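Steel noodle bowls and where the chopsticks go

Tableware and Table Setting board, page 1 of 1

fatos_berisha
Posted Friday, 7:40 am

I'm setting up a small noodle counter in Erninton with 7 seats, and I need to settle on one place setting before I order the rest. So far I have a stainless steel bowl on a round green mat, brown wooden chopsticks, and a metal spoon. The tabletops are pale wood with a cable hole near the back edge. They were desks before I bought them, and I'm keeping the holes.

My question is where the chopsticks should go. I don't own any rests. Laying them across the bowl looks tidy, but they roll if somebody bumps the table. I also can't decide if one spoon per bowl is enough. I've been trying two.
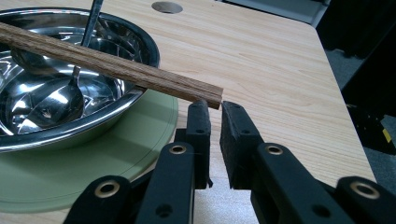 zahira_g
Two spoons in one bowl is too many. A customer picks up one and the other slides around in the broth. Put the second spoon in a jar in the middle of the counter and let people help themselves.

As for the chopsticks, across the rim is fine while you're eating. I wouldn't set a table that way. To me it says the person is finished.

fatos_berisha
Fair point on the spoons. I had the second one there for sharing dishes, but a jar would do the same job.

I don't agree about the rim. My customers come in for lunch and leave in twenty minutes. If the chopsticks are on the bowl, I can carry the whole setting over in one trip. If they're on the table, I have to wipe the table first and then go back for them.

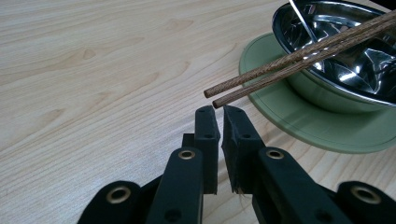
The other thing is length. The pair I like is sold by Etside and it reaches well past the bowl on both sides. Plelon has a shorter pair, but the finish is slick and noodles slide right off. I'd take the longer ones and live with the overhang.

oldcolander
Slick finish is the worst. Go with the rough ones.

What are you paying? I got a quote from Gebremichael for 70 bowls with mats and it came to 525. I thought that was fair. The mats were thin, though.

zahira_g
Overhang is what gets them knocked on the floor. Sleeves get caught on them. I worked a counter for years and picked chopsticks up all day long.

Put them flat along the front edge, side by side, parallel to the edge of the table. Both tips to the left if most people are right-handed. You don't need a rest for that. A strip of folded paper under the tips is enough if you want them off the wood.

fatos_berisha
I'll try it with two pairs out, one flat in front and one at the bowl, and see which I'd sooner reach for. The mat stays under the bowl either way. Steel gets hot with soup in it and I don't want rings on the wood. 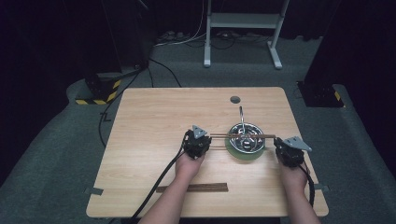 I moved the bowl back toward the hole too, which leaves more room in front for the flat pair. With the bowl further back I do have to reach more, and that matters if someone short is sitting there. I could cut the difference and put it in the middle, but then a side dish has nowhere to go.

oldcolander
Side dish goes on the left. Leave the bowl slightly right of center and you have the space.

fatos_berisha
That might work. Last one for today. I left the pair flat at the front and kept the spoon standing in the bowl.
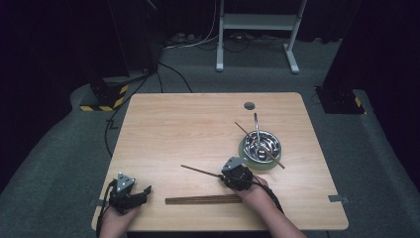
Bowl at the back right, one pair flat along the front edge

zahira_g
Front pair, yes. That's how I'd set it. I still don't want anything leaning on the bowl.

oldcolander
I'd leave the leaning one. People know what a chopstick is for.

fatos_berisha
Flat pair for the seats by the door, then, and across the bowl for the rest. I'll run both through August and order after that.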